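4.2 What people do with the kitchen table

I'll admit I came to this part of the study with a hunch, and it was only half right. My hunch was that people who work at home a lot would fight hardest to keep their table clear. I do. I wipe mine down every morning and get grumpy when the mail shows up on it. So when I started reading through the diaries from our 27 households, I expected to find a lot of people like me. I found two.

Everybody else had some kind of truce going. The diaries gave me 309 entries that mention the table (people were asked to write a few lines whenever they moved something off it or put something on it), and what jumps out when you read them in one sitting is how little ever gets put away. Things slide. The homework slides over when dinner comes, dinner slides over when the laptop comes out, and a stack of library books can travel all the way from one end to the other in the course of February without being opened. One parent in the Undora apartments wrote "moved the puzzle again" on so many evenings that I started looking forward to it.

I coded the entries by hand, twice, with a month between the two passes. My rule was simple. If an item went to another room, I called it cleared. If it stayed on the table but changed places, I called it shifted. The hard calls were the chairs. Is a coat on the back of a chair still on the table? I went back and forth and finally decided no, but I can see a good argument the other way – a chair pushed in under the table works a lot like a drawer in these homes, and several people wrote about it like one.

The tablecloth turned out to matter more than I'd planned for. I never asked about it, and it isn't on the diary form at all. But people kept bringing it up on their own. In the Horetti building especially, putting a cloth down was how a family said that the table was now for eating, and taking it off meant the glue and scissors could come out. A couple of families ran it the other way around, with an old cloth for messy jobs and a bare table for meals. Either way the cloth did the talking, and the kids seemed to read it faster than the grownups did. Printed cloths with leaves or flowers came up again and again, mostly because they hide crumbs (the diarists' reason, and mine too). Figure 2 has a leafy print of the kind I mean.

I should say something about bins and baskets as well. Lots of households had one living on the table more or less for good, and I'd assumed it was there to be carried off at mealtimes. Mostly it wasn't. It stayed put and everyone ate next to it.

Figure 2. A leaf-and-flower print on a tabletop, with a yellow bin.

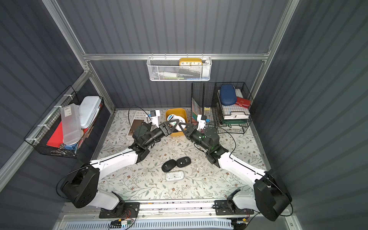

4.3 Who gets to move whose things

This was the touchiest subject in the diaries by a mile. People were relaxed about sliding their own stuff and a lot less relaxed about having it slid for them. Partners mostly worked it out with a look. Roommates didn't, and the Mota Street entries include a long back-and-forth over a sewing machine that I've kept out of the tables, as both diarists asked me to.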